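Visit to the Rostora Handling Laboratory, Brundov

In November, two members of our department visited Rostora's laboratory in Brundov to observe a comparison of grippers for small tabletop arms. The visit was hosted by Radoslava Urban and Omid Rostami.

Each gripper is fitted to the same type of arm and given the same pick-and-place tasks with cups and small blocks. The log held 937 trials at the time of our visit – almost all of them run with the standard two-jaw model. 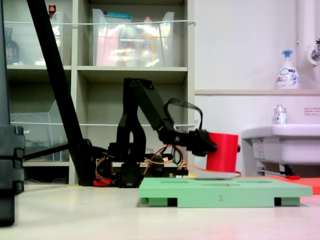

Mr. Rostami explained that the jaws are changed after every 10 trials and the controller settings are left as they are. Ms. Urban then presented early results for 3 sets of jaw pads. The softer pads had dropped fewer cups but took longer to release them.

The afternoon closed with a discussion of cable routing and wrist load. Jyoti Tiwari will send the trial sheets to our office, where they may be consulted on request.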